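lurov-pair

Two arm bench rig, built in a shared workshop, plus the recordings that come off it. Readme is part build notes, part data card. Will split them when there's time.

Status: working, mostly. Log format may still change, pin your copy.

What's in the folder

parts/ print files for links, wrist housings, fingers
wiring/ harness drawing, still the old one for the wrist, sorry
teleop/ scripts to drive both arms by hand
logs/ the recordings, one folder per run
tools/ replay, trim, rename

The bench

Two arms facing each other from posts at either side, teal cloth over the table. Cloth cuts glare and hides the table joints. Smooth it before a run, iron if you have to, small parts catch on folds. Keep the middle clear of tools. Start every session with the small blue cube between the grippers, then home both arms, then go to metal parts. 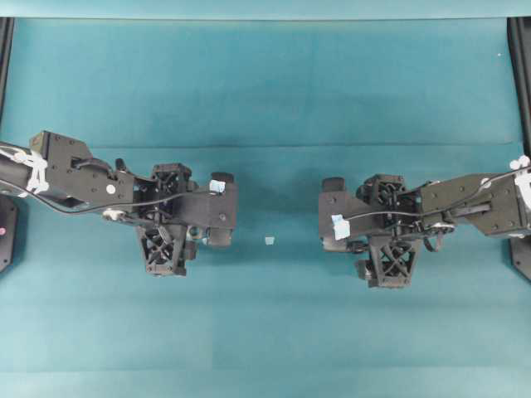

Decha Ongart: the homing order in teleop/ matters more than the readme lets on. If I home both sides together the fingertips try to share the same spot over the middle. Left first, wait for it to settle, then right. Could the script just enforce that?

Yes, it does now. Old behavior is behind a flag (--both) for people running a single arm on its own bench.

Arms

Printed links, screws and threaded inserts, no glue. Put the inserts in with a soldering iron and let the part cool flat before you bolt anything to it. If an insert goes in crooked, reprint. We tried drilling them out and it's a waste of an evening.

Cables run along the outside of the arm, zip ties and clips. Leave slack at the wrist. Turn the wrist through its full range by hand with power off and watch the cable, if it goes tight anywhere redo the last two ties. Most dead sensor reports so far were a pulled connector and not the sensor.

Print notes: fingers solid, links can be lighter. Layer lines on the outside of the finger are fine. Layer lines on the pad seat are not, sand them.
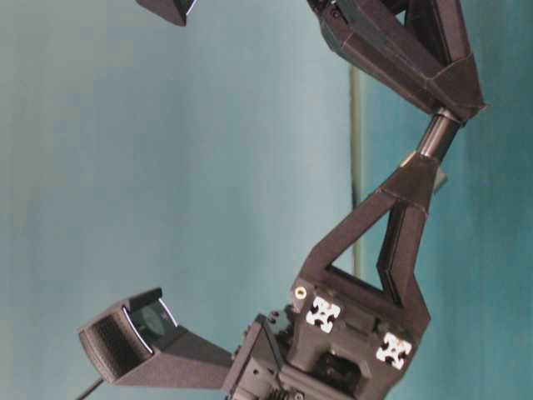

Check the pad seat with a straight edge before fitting. A pad that rocks gives you a reading at rest, and it shows up in the logs as contact that never goes away. Re-zero after every finger swap. Also re-zero after lunch, the workshop heats up in the afternoon and the values drift.

Open the gripper all the way before power on. The driver takes the first position it sees as wide open and will beleive you if it isn't.

Data

Each run folder has joint positions, gripper positions, pad readings, camera video and a short text note. 1046 runs in the current set. Runs are up to 18 seconds, longer ones got trimmed at the end. Driven by hand, no planner.

Tasks so far: cube pick, cube hand over from arm to arm, threaded stud pick, stud hold upright, stud turn. Stud runs are the hard ones. Notes in those folders are worth reading, the cube ones mostly say "ok".

Known problems
- clocks on the two arms slip against each other in runs recorded before March, use tools/replay with --align
- pad readings clip at 2000, treat anything at that value as "a lot"
- seven runs have no note file, left in anyway
- right arm wrist angle has the sign flipped in the first batch. Fixed in the loader, not in the files
- some notes are half Thai half English

Holding studs

Grip on the wide part of the stud, keep fingers off the threads. Printed fingers lose against threads every time. Close slow, stop when the pads move, then a touch more. If the stud leans, open and start over, dont try to straighten it by squeezing. Fingers with chipped edges still work for this, swap them when the chips get near the contact face.
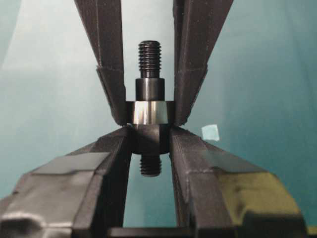

Maintained by: Srisuk Workshop, Robot Arms Group

Want to add runs? Same cloth, same homing order, same file names. Write the note right after the run, even one line. Say which fingers were on. Zip the folder and drop it in incoming/, someone goes through it when the bench is free.

Different bench is ok too, put it under its own name (the Gatel folder is a good one to copy from). Don't mix it into logs/.

License: print files and scripts are free to use and change, keep the readme with them. Recordings same deal.

Todo
- new wrist harness drawing
- limit on closing speed in teleop, per finger type
- move the loader fix into the files
- spare fingers, box is almost empty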